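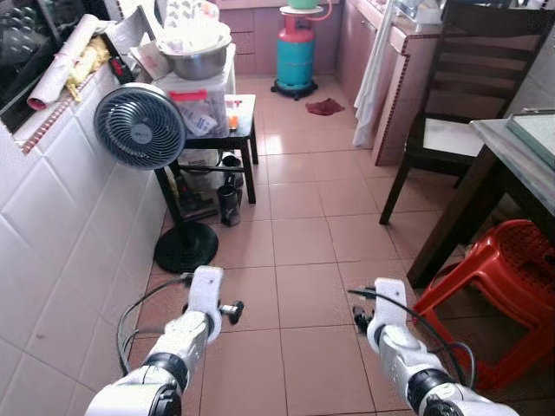

Large square floor tile in pinkish beige.

Hollow tiles and missing movement joints: notes from the Beltalstead survey

By Thảo Nông

14 shares | 3 comments

Several readers asked after the December issue how to tell a loose floor tile from one that merely sounds loose. The ground floor at Beltalstead was sounded tile by tile over the winter, and the results are a fair starting point.

The survey covered 1352 tiles. Of these, 55 gave a hollow response under the tapping rod. Felicja Olszewski did the sounding and marked each tile on a plan, using one symbol for a hollow corner and another for a hollow center. The distinction matters when you get to repairs. A hollow center with four firm corners can stay in service for years under foot traffic. A hollow corner will often crack the first time somebody rolls a loaded cart over it.

Tapping tells you that there is a void or a break in the bond somewhere under the tile. It does not tell you how deep the void is or whether it is growing. Thick mortar beds can sound dull even when they are sound, and tile laid over a crack isolation membrane will often ring slightly higher than tile laid straight on the slab. Before marking anything, tap a few tiles you have good reason to trust and use those as the reference. Sound the floor with the building quiet. Felicja worked before 7 a.m., when the air handlers were still off.

At Beltalstead most of the marked tiles fell in a band along the south glazing. The rest were scattered, with no more than two together. A scattered pattern usually points to workmanship: mortar that skinned over before the tile went down, or spot bonding in place of full coverage. A band next to glass points to heat. The tile in direct sun expands, the slab under it stays cooler, and the bond line takes the shear.

The drawings called for a soft joint along the full length of the glazing. When the baseboard came off, the perimeter gap was packed with mortar for most of the run. The tile had nowhere to go. One large section, 700 square feet without a single working joint, held nearly all of the hollow corners.

Three tiles were lifted. Two showed trowel ridges still standing in the mortar, with contact only along the tops of the ridges. The third had good coverage and had sheared cleanly at the slab, leaving a layer of gray dust on the concrete. That one is a surface preparation failure, and injecting resin under its neighbors would be a waste of resin.

The repair sequence agreed for the south side is as follows.

Open the perimeter first. Rake out the hardened mortar to the full depth of the tile and bed, vacuum the gap, and leave it open until the rest of the work is finished. If tiles are replaced while the floor is still locked against the wall, the new ones go into the same compression as the old.

Cut the intermediate joints next. These should follow existing grout lines. Where a joint in the slab does not line up with the tile layout, the tile over it has to be cut so that the two joints meet – a soft joint one tile away from a moving slab joint does nothing useful.

Replace tiles with hollow corners. Grind the old mortar back to clean concrete, test the surface with a few drops of water, and grind again if the drops sit there. Flat-trowel a thin coat into the slab before combing, comb in one direction, and back-butter the tile. Lift one tile early in each batch and look at the back of it.

Leave the tiles with hollow centers alone, but keep them on the plan and sound them again next winter.

Seal the joints last, over backer rod, with a sealant rated for floor traffic. Ordinary wall caulk is too soft and will pull out under shoe heels. Color matching is easier if you bring a spare tile and a piece of cured grout to the supplier. Wet grout samples are no guide.

On spares: Beltalstead had one box left, stored behind the boiler room, from a different shade lot. The difference is slight, and the plan is to use that box under the entrance mat and move original tiles out to the visible areas. If you are having a floor laid this year, ask for spare boxes from the same lot and write the lot number on the as-built drawing. Boxes get separated from their labels.

Readers have also asked about resin injection for hollow centers. We have one trial patch from last year and will report when it has been through a full summer. Send your own results, good or bad, with the slab type and the age of the floor – replies without those two items are hard to use.

Fluneva uses cookies to remember your reading preferences. Accept | Manage settings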